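# How our robot learns to push things

Robot club, notes for the new year sevens. Read before December please!!
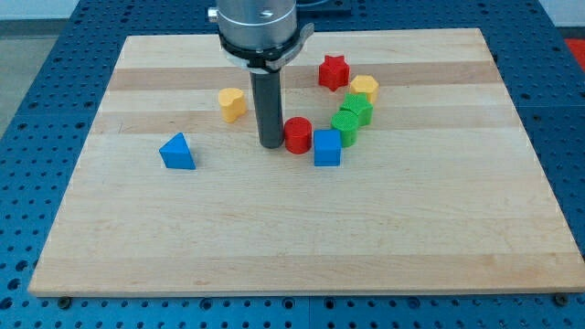 Pushing is the first job we teach, because it's easier than picking up. Sounds odd. But think about picking up a biscuit. Your fingers have to open, go round it, squeeze (not too hard), lift. Loads to go wrong. Pushing just needs one stick and a bit of thinking. Our arm has a long dark grey rod pointing straight down, no fingers at all, and everything it does to the blocks it does with the round tip of that. So if you want the red cylinder over by the blue triangle, the rod has to get round to the far side of the cylinder first and then shove.

**Try it at home**

Get a pencil. Get a rubber. Push the rubber across the table with the blunt end of the pencil. Push in the middle and it goes fairly straight. Push near a corner and it spins! Robots have exactly the same trouble.

**Why different shapes?**

A cube has flat sides, so there's a nice big place to push. A cylinder is round and slides off the tip if you're a tiny bit wrong. Stars are the worst, Ravinder says. Natalina says stars are the best becuase the tip can sit in the dip between two points. They've been arguing since Year 7.

**How does it learn?**

It copies us. One person steers the arm with the controller and the computer saves every move. That's called a demonstration. One go isn't enough, it needs lots. We did 52 last term and want 100. Then the computer looks for the pattern: block is there, rod is here, so go that way.

It still gets muddled. Last test it did 40 pushes and missed about 12. Murray wrote them all down.

**Words to know**

- **Arm**: the bit that moves
- **Tool**: whatever is on the end of the arm
- **Demonstration**: a person showing the robot how

**Rules**

Hands off the board when the arm is on. Hair tied back. Ask Audrey-Anne before you touch the controler, she keeps the list of whose turn it is.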